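Speaker notes – Closing the wound: a short history of stitches
Saranya Poduval, evening talk, Bustberg library

Slide 1. Title. Thank Senthil Subramaniam for setting up the room. Talk runs 50 minutes, questions after.

Slide 2. Early thread. Linen, hair, animal sinew. Pass the catgut sample along the front row. Say that catgut came from sheep or cattle, despite the name.

Slide 3. Lister and carbolic acid. Go slowly. Before this, thread was often reused and went from one patient to the next.

Slides 4 to 6. Leave up while talking about needle shape. Curved needle, short arc, turn of the wrist.

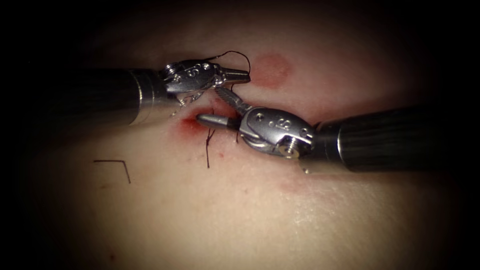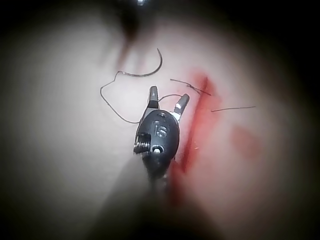
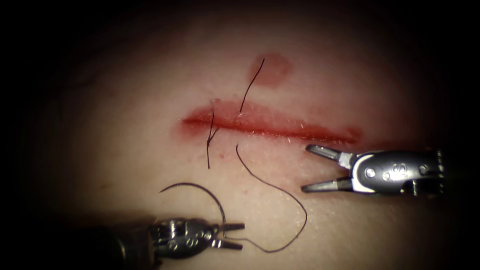

Instruments and incision, pale tissue surface. The second picture is the close view of the needle driver.

Slide 7. Silk against nylon. Silk ties well but can irritate. Nylon is smooth and slips, so it needs extra throws. Do the knot with the thick rope – 2 throws, then one back the other way.

Slide 8. Thread that dissolves. Mention that people still ask when theirs will come out.

Slide 9. Staples and glue. Skip if past 9 o'clock.

Slide 10. Reading list. There are 200 handouts on the side table. Leave the rope out for anyone who wants to try.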